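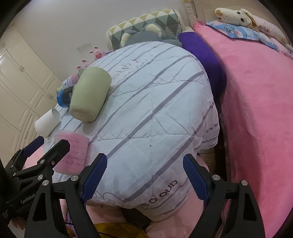 在塞拉诺湾（Serrano）划海洋皮划艇，最过瘾的是清晨那一段：风还没起来，桨一入水就能听见声音，岸边的鹭站着看你过去！Vandix皮划艇之家带大家走的是两天一夜的环湾线，白天在水上，晚上住纳列罗（Nallero）小岛上的客舍。常有人问要不要自己背睡袋，不用的，床上有现成的绗缝被，白底带淡紫灰色斜条纹的那种，划了一天船钻进去，基本上灯还没关就睡着了。下面是大家写信来问得最多的问题，出发前请抽空看一遍，没有写到的尽管来信。

最后更新：2019年10月
打印本页 | 用电子邮件发送本页

我从来没划过皮划艇，能参加吗？

能，而且非常欢迎！环湾线每一团里都有第一次摸桨的人。第一天上午先不出湾，大家在码头旁边的浅水区练基本动作：怎么上下船、怎么握桨、前进、倒划、转弯，还有翻船以后怎么脱出来。练到大家都觉得顺手了才出发，有时候半小时，有时候要一个多小时，看当天的人和水。

实在心里没底，可以选双人艇，跟朋友一起，或者跟教练一艇。双人艇比单人艇宽，稳得多，坐前面的人还可以偷懒看风景（后面的人会知道的）。

每天划多远？会不会很累？

第一天下午从码头划到纳列罗岛，航程11公里，中间在一片卵石滩停下来吃点心。顺风的时候轻松得很，逆风就要出点力气。第二天走湾的另一侧回来，路短一些，但会钻两个海蚀洞，停的地方多，所以到码头的时间反而更晚。

平时有走路、骑车或者游泳习惯的人都没问题。累多半累在肩膀和后腰，划的时候记得用身体转动来带桨，别光用手臂拽，教练会在旁边一直提醒，提醒到你做梦都在转腰。

我不会游泳，可以吗？

全程都要穿浮力衣，但还是希望你在水里至少不慌张，能穿着浮力衣漂一会儿、自己划几下水到船边。完全怕水的朋友，建议先来上我们的半日体验课，在浅水里玩，喜欢了再报两天的团。有好几位现在的老队员就是这么开始的。

孩子能来吗？

环湾线接受年满12岁的孩子，未满18岁的要有一位监护人同行，并且坐双人艇。更小的孩子可以参加半日体验课，那条线路始终在湾里面，随时可以靠岸。孩子们上手往往比大人快，第一个学会横向移船的，十次里有八次是孩子。

费用是多少？包括什么？

每人244欧元，含皮划艇、桨、浮力衣、防水裙、两天的教练带队、岛上一晚住宿、第一天的晚餐和第二天的早餐、午餐。保险也在里面。

不包括来码头的交通、第一天的午饭和客舍里的酒水。第一天的午饭请自己带，放在船舱里容易拿到的地方，卵石滩那一站肚子一定会饿。三明治、饭团、煮鸡蛋都好，巧克力在太阳底下化得一塌糊涂，请放进船底那一侧，挨着水的地方凉。

用的是什么船？

单人艇主要是Virow，长船身，走直线很稳，前后各有一个密封舱。双人艇有两种长度，按体重和身高来配。身高超过一米九的朋友请报名时写一句，我们提前把脚踏调好，省得早上蹲在码头上拧半天。

想带自己的船也可以！请先把型号发过来看看，前后没有密封舱的船不能走外湾那一段。带自己的桨就不用问了，尽管带。

教练是谁？

领队是塞莱斯特·卡里略（Celeste Carrilho），她在这个湾里划了很多年，哪块石头后面有回流、几点钟光线照进海蚀洞最漂亮，她都知道。每团除了她之外还有一位助理教练走在队尾，所以划得慢也不会一个人落在后面。讲解用葡萄牙语和英语，中文队员多的时候会安排一位懂中文的助理，请在报名表上注明。

该带些什么？

水上穿的：速干的上衣和长裤，一双能湿的鞋（旧运动鞋就行，拖鞋会漂走），有绳子的帽子，眼镜绑带，防晒霜。棉的衣服湿了又重又冷，留到晚上穿。

晚上穿的：一身干衣服，一件薄毛衣或者抓绒，哪怕是夏天。岛上太阳一落，风就从西边过来。

其他：头灯、牙刷、个人药品、一个一升以上的水瓶。被子和枕头客舍有，毛巾请自带，薄的就好。

行李怎么放？

全部跟船走。出发时每人发两个防水袋，一大一小，大的放进后舱，小的放在手边。硬壳行李箱塞不进去，真的塞不进去，有人试过坐在上面压！箱子可以存在码头办公室，有锁，不收费。

装船有个小窍门：多个小包比一个大包好放，重的东西靠近座位，轻的往船头船尾塞。装完在水里看一眼，船身平不平，不平就上岸重新调。

岛上的客舍是什么样的？

很简单，也很舒服。两人一间或者四人一间，卫生间公用，有热水。热水靠太阳能，先洗的人请给后面的人留一点。晚餐在院子里的长桌上吃，通常是烤鱼、土豆和一大盆沙拉，素食和过敏情况请提前写明，厨房会另做。

手机信号只有岛东头的小坡上有，要打电话的人晚饭后都往那边走，顺便看星星。房间里有插座，晚上有电，早上停一段时间，要充电请在睡前插上。

晕船怎么办？

皮划艇离水面很近，身体一直在动，晕的人比坐大船少得多。容易晕的朋友早餐吃清淡些，在船上看远处的岸线，别低头翻手机。要吃晕船药的话，请先在家里试过，有的药会让人犯困。

天气不好还出发吗？

下小雨照常出发，雨里的海湾特别安静，我私心觉得比大晴天还好看。要紧的是风和涌浪。领队前一天傍晚看预报，风大的话就改走内湾线，照样在岛上过夜；要是连内湾也不合适，就改期或者全额退款，由你选。

当天早上在码头还会再看一次。领队说不出去就不出去，请大家理解，海总在那里。

什么季节最好？

四月开始发团，那时候水还凉，我们提供防寒衣，好处是岸上的野花全开了，湾里几乎没有别的船。盛夏水暖，适合想多下水的人，不过下午风大，所以出发时间会提早。入秋以后我最喜欢，水还留着夏天的温度，光线软软的，有时能遇到成群的小鱼跳出水面，噼里啪啦落在船头！

翻船了怎么办？

首先，湾里翻船的次数比大家想象的少。真翻了，拉开防水裙前面的带子，身体往前滑出来，抓住船和桨，教练会划过来帮你把水倒掉，扶你重新上船。整个动作第一天上午都练过，很多人练的时候笑得停不下来，还要求再来一次。

手机和车钥匙请放防水袋，别放裤子口袋。

可以拍照吗？

当然。防水相机或者装在防水套里的手机都行，请用绳子系在浮力衣上。过海蚀洞的时候要双手握桨，请等船停稳了再拍。鸟类繁殖期有两段岩岸要离远一些划，领队会告诉大家从哪里开始收声。

怎么报名？要付定金吗？

发邮件或者在码头办公室填表，写上姓名、身高、体重、有没有划过船、饮食要求。体重是用来配船和浮力衣的，请写真实数字，除了教练不会给别人看。付三成定金后名额就留给你，余款到码头再付，现金和刷卡都可以。

临时来不了怎么办？

出发前48小时以上通知，定金全退，或者转到别的日期。不到48小时的话，定金不退，但可以找朋友顶替，把朋友的身高体重发来就行。突然生病的，请发一份医生证明，可以改到当季的任何一团。

怎么到码头？

坐火车到镇上，出站往海的方向走，经过鱼市场，看见斜坡上摆着一排船就到了。开车的朋友请停在鱼市场后面的空地，过夜免费，码头上那几个车位是留给渔民的。早上请提前一刻钟到，换衣服、分防水袋都要时间。来早了就去坡上那家咖啡店，蛋挞刚出炉，吃一个再下水正好。

划完两天还想继续，有进阶的课吗？

有！每个季度有一次爱斯基摩翻滚课，在湾里一处背风的小水湾上，水很清，戴着泳镜能看见自己的船底。还有一条外海线，给划过环湾线两次以上的人，要自己背帐篷，日期一般春天才定，想收到通知的朋友在报名表最下面打个勾。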